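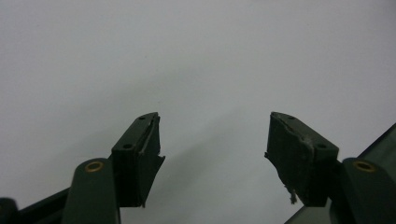
Fig. 1. Plain pale grey wall, shading slightly darker lower down.

Courses > Interior Finishes > Level 1 > Handout 4: Colour and light on plain surfaces

Print this page | E-mail this page

Tutor: Catherine Strachan
Citthorpe evening programme

What this handout covers

Last week we dealt with preparing walls. This week is about what happens to a colour once it is on the wall. Bring your sample cards and the notes you made at home on one room at two times of day.

1. One tin, several colours

A wall painted from a single tin hardly ever looks like a single colour. Light falls on it unevenly, and it picks up colour from the floor, the ceiling and anything large standing nearby. Grey shows this more than most colours. The same grey can look blue at one height and brownish at another, and both readings are correct for that spot in that light.

When you describe a wall colour in your coursework, write down three things: the time, the light source, and the height at which you looked. "Pale grey" by itself will lose marks.

2. Warm and cool light

Lamps are sold by colour temperature, measured in kelvin. The lower the figure, the yellower the light. A lamp of 3,000 K gives the warm light most people choose for a living room. Daylight from a north-facing window is much bluer. If a room has both, expect the wall near the window and the wall near the lamp to disagree, and expect the client to ask you about it.

Do not try to correct for this with two paints. Choose the colour under the light the room is used in most, then check it under the other and see whether you can live with it.

3. How much light a surface sends back

Paint makers often give a light reflectance value, or LRV. The scale runs from 0 for a perfect black to 100 for a perfect white. A surface with an LRV of 40 looks mid-toned to most people, although on paper it sounds dark. Pale greys sit well above that.

Two points come up in the test every year:

- LRV tells you nothing about hue. A pink and a green can share a value.
- Sheen is separate from LRV. A gloss and a matt in the same colour may have the same value and still look different from the side.

4. Small areas of strong colour 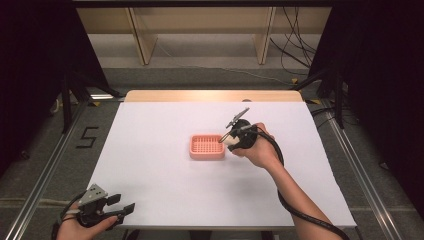 A small coloured object on a white ground looks stronger than the same object on a mid-grey one. The eye judges colour by what is next to it. This is why a sample card held against old paint is so misleading: you are comparing the new colour with the old one, and the difference is all you see.

Paint your sample on lining paper, leave a white border, and move it round the room. Two coats, fully dry. One large sheet is better than several small ones. Look at it flat on a table as well, and then upright on the wall — it will nearly always look darker upright, as less light from above reaches it.

Pale wood also matters here. Honey-coloured tops and floors throw a little yellow on to whatever is close to them, and a cool white beside them can look bluer than it did in the shop.

5. Exercise for next time

Take one pale colour from either the Bestex or the Pimetti card. Make a sample sheet and look at it in three places in one room. For each, note the light source, the height and the nearest large coloured surface. Write up your findings in no more than 300 words. Drawings are welcome and do not count towards the limit.

Ruggiero cards may be used if you already own one, but the set in the classroom is out of date and several shades have been renumbered.

Written work goes in the tray by the door or by e-mail to the programme office. The practical test is in May. Handout 5 covers ceilings, and you will need a tape measure for it.

Print this page | E-mail this page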